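2021-03-19

**Skosar repair evening opens its doors again, screwdrivers and all**

The Skosar repair evening is back in the old Haddad shop, and the first thing anyone will notice is the cloth. Najwa Harb, who runs the bench, has strong views on cloth. Small parts show up on a plain color, she says, and they don't bounce. The previous surface was a brown carpet remnant that over the years swallowed enough washers to open a hardware store.

The session drew some 40 items, among them 4 toasters, a music box that plays most of a waltz, and a floor lamp that Fadi Hattar has now brought in for the third time. He was asked whether he had considered a new lamp. He had not.

Tools stay at the side of the bench, within reach and, in theory, where they were left. Orange handles were Lina Mansour's idea, after a winter in which every black-handled tool in the building went home in somebody's coat pocket.
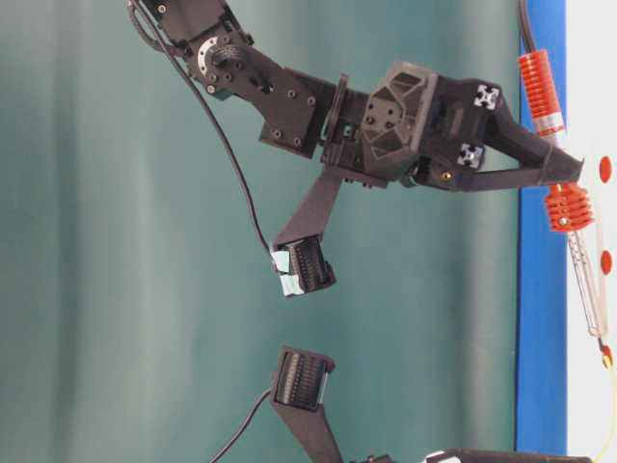
Mansour reports that losses have dropped sharply. The bench is now missing only a pair of pliers and the lid of the biscuit tin, and there is a suspect for the lid.

Much of the evening's work is fussier than the posters suggest. Getting a straight piece of metal to stay put while a wire is coaxed out from under it can take 45 minutes, plus another ten to find out that the wire was fine all along. Visitors are asked to leave finished jobs on the white board in the middle of the cloth, and to stop leaving their tea there.

Rawan Chidiac, who keeps the sign-in book, would also like people to write down what is wrong with the thing they bring. "Broken" was the entry for most of last month. One toaster was listed as "moody." 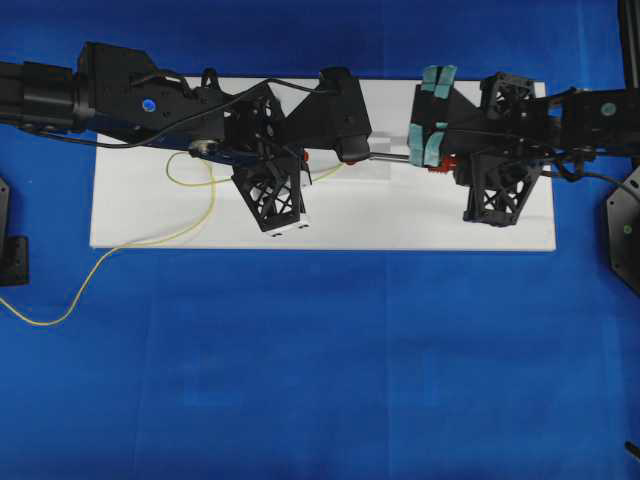 *A silver rod held over the white board, with a yellow cable trailing onto the blue cloth.*

The next session is planned for April, with room for 60 items if the second table arrives. Leen Majali has promised to lend hers. She made the same promise last year, and the table is still in her dining room with a jigsaw on it.

Entry is free. Bring your own batteries.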